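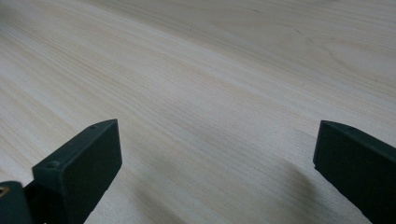
OK so I finally moved my desk out of the bedroom and I have opinions about working from home now. Thread, sorry in advance

I'd been doing the job from a corner between the bed and the radiator for 302 days. I know the number because my calendar app told me, unprompted, like it was an achievement

The new spot is the end of the hallway by the window. It's narrow and the mail slot is right there, so everything that gets delivered lands near my feet. But I can see the street! A guy walks two greyhounds past at lunch and I've started timing my sandwich to it

First thing that changed was sleep. I used to lie there looking at my own monitor in the dark and thinking about the Trivgate invoices. Now I'd have to get up and walk down a hall to think about them properly, and I'm way too lazy for that

Second thing, the chair. I bought a used one for $127 from a place in Korkholm that was clearing out an office (they threw in a footrest, which I did not want and now use every single day)

Fotini Margaritis from my old team has been telling me for years to put a hard stop on the day. Hers is 7. At 7 she closes the laptop and puts it in a drawer with the dish towels. I tried it and lasted four days, then a client called at 7:20 and I caved. Trying again this week

Stuff I still haven't figured out: where the printer goes. Also the hallway is freezing before 10 a.m. and I've been taking calls in a coat. If anyone has a small heater they like that doesn't sound like a hair dryer, please tell me

Someone asked about the coffee from my last thread, it's the Rebelo dark roast, and yes I still drink too much of it. The walk to the kitchen is longer now so I'm down to three cups. Four if there's a budget meeting

Anyway the bedroom has a weird empty corner and my sister wants me to put a plant in it. I've killed every plant I've owned since college. Taking suggestions for something that likes radiators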